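How a Robot Learns to Pick Things Up (Slowly, and With Help)

If you are asked to pick up a sock, you pick up a sock. You may complain first, but your hand knows what to do. It has been practising since you were a baby, when you grabbed spoons, noses and other people's glasses.

A robot arm has had no such childhood. On its first morning at work it can't tell a sock from a teapot. It is very strong and it can move to exactly the same spot all day long without getting bored, but ask it to take one thing out of a pile and it is stuck. Which thing? From which side? How hard should it squeeze?

For a long time, people answered those questions by writing out instructions. Move left. Go down. Close the gripper. That works very well if the thing is always in the same place. Put it two centimetres to the right and the robot proudly picks up some air.

So at the Pillberg workshop in Totlow they do it another way. They give the robot examples - lots and lots of examples.

One example is called a "try". Sibusiso Ngcobo, who looks after the tries, puts a jumble of things in a bin. The arm reaches in and has a go at grabbing something. A camera looks down and takes pictures, and the computer writes down where the arm went, how the gripper was turned and whether it came up holding anything. Then it all happens again. On a good day they collect 300 tries. On a bad day a cable comes loose after 20 and everybody has an early lunch. 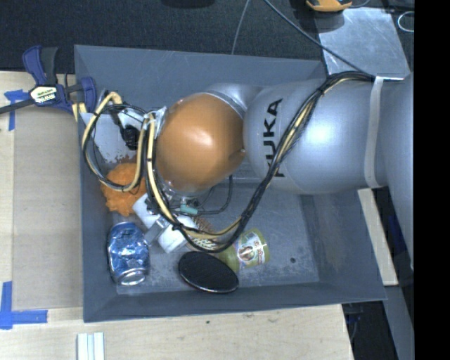
Why do they use so many different things?

Because a robot that has only practised on cans will be good at cans and hopeless at everything else. Shiny things, fluffy things, round things and bristly things all need to be held in their own way, and they look different to a camera too. The more kinds it practises on, the better its guesses when it meets something new.

You might think the tries that go wrong are thrown away. They are kept, and looked after just as carefully as the good ones. A dropped object tells the computer "that was a silly place to grab", and a learning system needs to hear that quite often. If you only ever showed it successes, it would think very highly of itself and drop your lunch.

Each try gets a label, a bit like the mark on a spelling test. Usually the computer can do the labelling on its own, by checking if the gripper closed all the way. All the way closed means there was nothing in it. Sometimes the computer isn't sure, and then a person has to watch the pictures and decide. Sibusiso says this is the most exciting television in Totlow, and he may have been joking.

When there are enough examples, the computer hunts through them for patterns. It isn't told the rules. It makes a guess, checks the guess against what really happened, changes itself a tiny bit and guesses again, over and over, usually at night when the people have gone home for tea.

In the morning the robot gets a test, with objects it has never practised on. In May it was given 21 new ones and managed all but 2. The two it missed were a wet sponge and a very thin ruler. They have both been added to the practice pile.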